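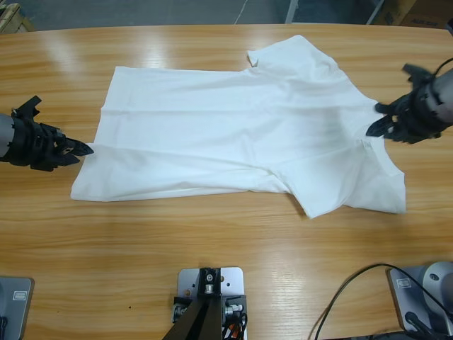

Laundry folding, revisited

3/25/24

Last November I wrote that I would not pay for a machine that folds clothes until it could do a mixed basket without a person standing next to it. Several readers asked whether the past few months have changed my mind. They have moved me a little. I want to lay out where I think the problem stands, using T-shirts as the test case, because almost every group working on household chores with robots ends up there sooner or later.

First, terms. By "folding" I mean the full job: take one garment out of a pile, work out what it is, get it flat, fold it, put it on a stack, repeat. Most published clips cover only the middle. The shirt starts on the table, already spread out, collar on one side and hem on the other. That start state removes the hardest third of the work.

The fold itself, from a flat start, is close to solved. Two arms, two parallel grippers, a plain table. One gripper goes to the hem, the other to the shoulder or collar, and the fabric gets carried over. Errors in the first fold carry into the second, so a sleeve that is left crumpled at the start makes a lump in the finished stack. A person fixes that with a flat hand in half a second. A two-finger gripper has no flat hand. It can drag, pinch and press with the tips, and pressing with the tips leaves a dent.

The second problem is picking up an edge. Cotton jersey lying on a hard, glossy surface is thin. The fingers have to come in nearly level with the table, get under or onto the hem, and close on a single layer or on both layers, depending on which fold is being made. Come in a few millimeters high and the gripper closes on air. Come in low and it scrapes. People do this by feel and do not think about it. Most low-cost arms have no sense of touch at the fingertip and are working from camera images alone, with whatever motor current tells them about contact.

I kept a log this winter of trials on a two-arm bench setup, starting from a flat adult T-shirt each time. The controller was trained on 804 demonstrations, all done by hand through a pair of leader arms. I ran two sets of 100. In the first set the shirt was the same size and fabric as in training. In the second I swapped in shirts the system had not been shown: a thicker one, a child's size, one with a printed front. I am not going to publish success rates, since my scoring was not strict enough in the first set and I changed the rules before the second. What I will say is that the second set was clearly worse, and the printed shirt was the worst of the group. Missed hem grasps were the most common failure in both. Next came the case where the gripper took the top layer only and pulled the shirt into a tent.

Recovery is the part I would watch. Earlier controllers carried on after a missed grasp as if they were holding fabric, and folded nothing with great care. The newer ones go back and try again. That change matters more to me than speed. A slow machine that retries can run while I am out of the house. A fast one that needs rescuing has to be watched, and if I am watching I may as well fold.

On products: Resetti has a waiting list for a countertop folder, and Hutapea is offering a service aimed at small laundries, with the arms leased by the month. I have used neither. Grumwood, which started out in shop-floor part sorting, says it has cloth handling on its plan, with no date given. Sornstead still lists towels and pillowcases only. I think that is a sensible place to draw the line. A towel has four corners and no sleeves.

The shop floor will get this before the home does. A hotel laundry or a uniform supplier has a few item types, fixed lighting, a table that stays where it was bolted, and someone on shift to clear a jam. My house has none of these. It also has fitted sheets, baby socks and one sweater with toggles.

For a home unit to make sense it has to work on most of the 365 days in a year with no calibration from me. The bench setup needed its cameras checked every time the table got bumped. Cables were a steady nuisance too, and I rerouted mine twice.

My position for now: flat-start T-shirt folding, yes, slowly. Basket to stack, no. Next I plan to repeat the unseen-shirt trials with a matte cloth on the table, and to fix the scoring rules before I start this time.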